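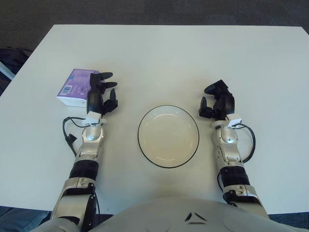 Plates, boxes and a white table: a talk with the owner of Holtusow

The shop sells secondhand tableware out of two rooms behind a dry cleaner. The owner buys most of it from house clearances and restaurant closings, washes it, sorts it and packs it for mail order. She asked to be identified only as the owner, and she kept working while we talked.

She started nine years ago with 116 plates from a hotel that was changing its breakfast service. "I thought I'd sell them in a month," she said. "It took me most of a year. I still find one now and then."

These days the back room holds roughly 2,000 pieces. Round plates with a dark rim are what people ask for most. She thinks it is because they go with whatever is already in the cupboard. "If you break one, you can put another next to the old ones and it looks fine. With a flower pattern you have to get the right flower."

All the sorting is done on a white table. Her first one was pine, and she got rid of it after a winter. "You can't see a chip against wood. On white, with a matte top, you see the rim all the way around. You turn the plate once and you know." Chipped plates go on a low shelf by the door and are sold for drilling, mostly to people who make wind chimes.

The floor was another early change. The room had bare concrete when she moved in, and she lost a whole stack of soup bowls in the first week. She put down gray carpet the same month. "I've dropped plates on it and picked them up again. Not always. But often enough that it paid for itself."

On packing she has firm views. She gave up bubble wrap for small orders and uses plain paper, two sheets to a plate, with the plates standing on edge in the carton. Laid flat, she said, the bottom one takes the weight of all the others. Cartons come from Preda, a supplier across town, and she orders 900 at a time because the price drops there.

Asked what she keeps within reach while she sorts, she gave a short list: a soft pencil, a dry cloth, price stickers, tissues. "Old plates are dusty. I sneeze all day."

The busiest month is October, when people begin to count their chairs for the holidays and find they are two plates short. She answers those messages first. Some customers send a photo of the plate they want to match, and she asks for the width as well - measured across the top, rim to rim.

She has no plans for a bigger place. A unit in the Nikley building came up last spring and she went to look at it. "Nice windows," she said. "Stairs, though. I'm not carrying plates up stairs."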